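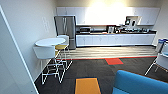

White upper cabinets along the back wall, with an open shelf niche toward the right.

Grønli Ceremony Arch
Rental item, Stimodeo Event Supply
Page last revised Sep 21, 2018

Overview

The Grønli Ceremony Arch is a freestanding wooden arch for wedding ceremonies, vow renewals and blessings. It is offered by Stimodeo as a rental item and may be reserved by couples directly or by a planner acting on their behalf. The arch is suitable for indoor use and for outdoor use on level ground. It is supplied in natural ash with a clear finish. A white painted version is available on request, subject to stock.

The arch comes apart into uprights, a crossbeam and base plates, which pack into padded carrying bags. Assembly requires two people and a stepladder. The stepladder is not included in the rental.

Rental Fee and Period

The rental fee is $475. The fee covers the arch, base plates, ground stakes, sandbag weights and carrying bags for a period of two days, normally the day before the ceremony and the day of the ceremony itself. Extra days are charged at the daily rate shown on the quotation. Sales tax is added where it applies.

A refundable damage deposit is taken at the time of booking. The deposit is returned within 10 business days of the arch being checked in at the depot, less the cost of any repair or missing part.

Decoration

Flowers, greenery and fabric may be attached with ribbon, floral wire with a plastic coating, or cable ties. The crossbeam has recessed eyelets on its rear face for this purpose. Nails, staples, screws, hot glue and adhesive tape must not be used on any part of the arch. Candles and other open flames may not be hung from the arch or placed at its base.

Heavy floral work should be spread evenly along the crossbeam. Florists who intend to build an asymmetric design are asked to contact the rental desk before the event so that added weights can be supplied for the lighter side. There is no charge for the added weights.

Drapery is not included. The Flevov drape set, in ivory or soft gray voile, is cut to fit the arch and may be added to the same order.

Outdoor Use

Ground stakes must be used on grass. Sandbag weights must be used on paving, decking and sand. The arch should not be put up in high winds, and it must be taken down if wind conditions become unsafe during the event. The decision rests with the person named on the booking form. Light rain will not harm the finish, but the parts should be wiped dry before they are returned to their bags.

Customers should confirm with their venue that a freestanding structure is permitted. Certain houses of worship and public gardens require written approval, and a data sheet giving dimensions and weight can be sent to the venue on request.

Delivery and Collection

Delivery is available throughout the Stimodeo service area and is quoted according to distance. Drivers will bring the bags to a ground floor location agreed upon in advance. Assembly is not part of standard delivery but may be added at the time of booking. Customers may also collect the arch from the depot at no charge. The bags will fit in a midsize vehicle with the rear seats folded down.
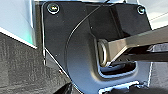

Noemi Achterberg wrote to the rental desk in August that the arch "went up quickly and stood perfectly still through the whole ceremony," but that her florist had looked for the eyelets on the front of the crossbeam and lost time before finding them at the back. She asked that a drawing be sent out with the booking papers. A drawing is now enclosed with every confirmation.

Changes and Cancellation

The date of a booking may be changed once without charge if the arch is free on the new date. Cancellation terms are set out in the rental agreement. A reservation is not held until the signed agreement and the deposit have both been received.

Related Items

Flevov Drape Set, ivory or soft gray
Zernix Aisle Runner, indoor and outdoor versions
Grønli Signing Table, natural ash
Grønli Welcome Sign Easel, natural ash

Inquiries

Questions about availability should be directed to Keisha Calloway at the rental desk. Planners and venues with trade accounts should contact Tharushi Gunawardena. Please give the ceremony date, the venue and the type of ground surface in all correspondence.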